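Skemonico cabinet set: README

Version of 16/10/2018

This folder holds the recordings made by the student robotics club at Cluneck for its storage project. The task is the same throughout: a two-armed robot works at a low office cabinet and moves file boxes between the shelf and the operator's chosen drop point. The set was put together by Audrey-Anne Turcotte and Elis Probert, who also wrote the checking scripts.

Contents

The set has 2,064 episodes. Of these, 600 were recorded with the cabinet doors already open, and 200 are held back for testing. Please don't train on the test episodes if you plan to send us results. The remaining episodes start with the doors shut and include the opening step.

Each episode folder has the head camera video, a file of joint positions for both arms, the gripper commands, and a one-line text label typed in by the operator. Labels were not corrected for spelling except where the color of the box was wrong.
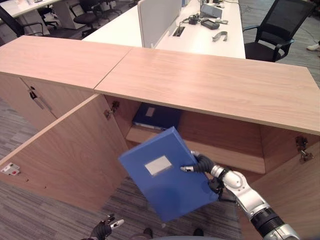 Head camera view: right gripper holding the blue file box, dark navy box on the shelf.

Recording

All driving was done by club members in their first or second year. New drivers did 38 practice runs before anything of theirs was kept. The first batch, from May, was recorded at the Trevor site with an older gripper setting and closes more slowly than the rest. Look for "trevor" in the folder name if you want to leave it out.

Success is marked by the driver at the end of the run as yes, no or partial. Partial means the box was moved but a door was left in the wrong position. Dropped boxes are kept and marked no.

Known problems

- Joint files from the Trevor batch have no wrist values for the left arm.
- Some labels say "folder" where they mean "file box".
- Video and joint times can drift apart in long episodes. Run align_times before use.

Use

Free for class work and for teams entering the Mirnilholm student challenge. Ask Elis before passing copies to anyone else. Report bad episodes to Audrey-Anne with the folder name and the time in seconds.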